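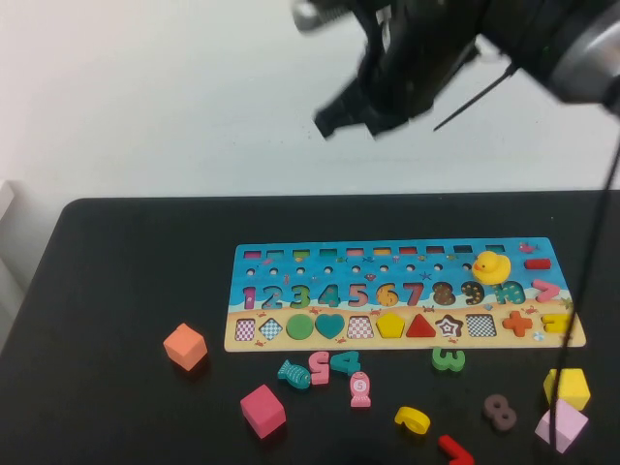

Page last changed: 9/5/18

Progress report to Cirmont, second period
Project: shared bench rules for tabletop arms (Pleketico, with Fokitz and Abreu)

Short one this time, we are behind on the writing and ahead on the bench. Money spent as planned apart from one item, see end.

Where we are

Draft 3 of the bench rules is out to both partners. Fokitz sent comments back, mostly on wording. Abreu still reading. The puzzle board task is now the task we test every rule against. Number pieces, shape pieces, fish, cubes, all on a black table with a plain wall behind. Small stuff, light stuff, easy to knock. Good for finding out which rules people can follow and which ones only look good on paper.

What changed since the May report

Stop rule. Old text said "stop the arm if anything unexpected happens." Useless. Two operators read it two different ways and both were right. New text lists what counts: contact with the board other than by a held piece, a cable touching a finger, a hand past the table edge, a piece leaving the table. Anything else, log it and carry on.

Cable rule. The draft had one line on cables. Now a full section. A thin cable hanging down over the work area is allowed for now if it has slack through the full reach and does not lie between the gripper and the piece being picked. Checked by eye before each run. Fokitz wants it stricter — no cable in front of the work area at all, ever. We think they are probably right but it means new routing on every bench, so it goes in as a "should" and not a "must" until the next draft. Cut cable tie ends also went in. Trim them, or face them away from the operator.

Start layout. We argued over this for too long. Decision: loose pieces may start anywhere the arm can reach, any side up, touching or not. The operator does not tidy them between runs. Tidying was hiding failures. Pieces lying loose on top of the board are allowed too and get logged as "on board, not placed." A number in the wrong spot is not a placement.

Clearance. Fingers stay clear of the board when crossing it and come down only over the target. Travel height is set per bench, written on the sheet, not changed mid session. We had people nudging it between runs, which makes the logs worthless for comparing.

Numbers

200 runs logged under draft 3. 12 stopped under the new stop rule, all 12 with the reason filled in. That last part matters more to us then the count. Under the old draft the reason box was blank more often than not, and we could not tell Cirmont anything useful about why runs ended.

Checklist is down to one page. Takes about 2 minutes to go through if the bench was left in order.
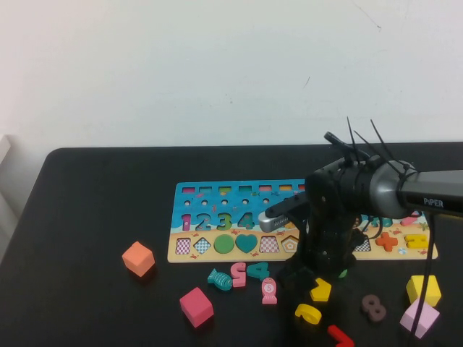

Problems

Log sheet and rules do not use the same words. Rules say "piece," sheet says "object," Abreu's version says "item." Sounds petty but it cost us a day of sorting. Fix is in draft 4, everyone uses "piece."

Color words. The board uses a lot of close shades and people write pink, red, purple for the same thing. And there are repeat numbers on the table, so "the 7" is not enough either. The rule now says name it by color and number together, and where the shade is in doubt use the printed color card. Card still at the printer.

Operator position. The draft says stand on the side away from the arm base. Fine for our bench. Does not work at Abreu, where that side is against a shelf. Need a rule about distance and not about sides. Open.

Sign-off. We have no agreed answer on who can restart after a stop. Right now whoever stopped it. Fokitz wants a second person every time. We can't staff that. Would like Cirmont's view before draft 4 is closed.

Next period

Draft 4 out to both partners.
Swap test — Fokitz operators run our bench from the written rules only, no talking through it first.
Restart rule settled one way or the other.
Photos of the bench added to the annex, a few per section.

Spending

On plan except spare gripper fingers, which we bought early out of the next period's parts line. No change to the total. Reciepts are in the shared folder with the others.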